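The Robot Has My Bench and I Have a Chair

For six years I stood at a bench at Prarkholm and fitted electrical wall fixtures. I say stood because there was no chair. There had been a chair once, but a consultant decided it encouraged sitting.

There is a chair now. It arrived in April, the same week as the arms. It has lumbar support and a lever for every mood, and I sit in it and watch a pair of robots learn the job I used to do on my feet. I try not to take this personally.

The company calls the program Gristis, a name that sounds like something you'd see a physio about. The official line is that no one will lose work over it, and so far no one has. What has happened to our work is harder to put on a poster. Ifeoma Ugwu used to wire fixtures faster than the rest of us could unwrap them. She now spends her shift deciding whether a machine's attempt was "acceptable", "marginal" or "retry". She has 30 seconds per verdict. She tells me she goes home more tired than she ever did from wiring, and with nothing to show for it except strong opinions about the word marginal.

The talk

I don't want to be the bloke who thinks the job was better when it hurt. My wrists have stopped waking me up. Yakubu Tamuno, who has a crook shoulder and a year to go until retirement, thinks the arms are the best colleagues he's had, and he's including me in that.

But we did use to talk. You can fit a fixture and argue about footy at the same time, because your hands know where they're going. You can't watch a screen for errors and argue about footy. We tried. We missed a run of bad attempts and Fatima Nnaji, who manages our section, sent an email with the word "focus" in bold.

The pay question is quieter still. We were graded as fitters. Our new duties are "monitoring", and monitoring sits one rung lower on the chart, on the theory that looking is easier than doing. I'd invite whoever drew up the chart to do eight hours of looking. They can have the chair.

What the hands knew

The management deck had 2000 in large type on one slide, being the number of practice runs they wanted by the end of the quarter. We were at 1478 on Friday. I'll admit I've started barracking for the things. There's a moment when one arm is holding something out and the other has its fingers open, with a sliver of wall showing between them, and the whole section goes quiet.

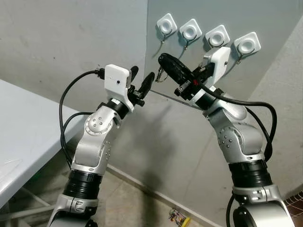 Who gets asked

Marwa Tawfik put it best at the last staff meeting. She said the machines are being taught by people who've never fitted anything, using notes from people who have, and the notes were collected in one afternoon over sandwiches. I was at that afternoon. They asked me how I knew when a wire was seated properly and I said you feel it. The young fella typed "feels it" and moved on to the next line.

If Prarkholm wants that knowledge it should pay for it at the fitter's rate, and put one of us in the room when the next lot of changes is planned. It should also let us swap between looking and doing during a shift, while there's still some doing left. I've put all this in writing to Fatima, who was decent about it and has sent it upstairs.

In the meantime I've worked out what the third lever on the chair does. It makes you shorter.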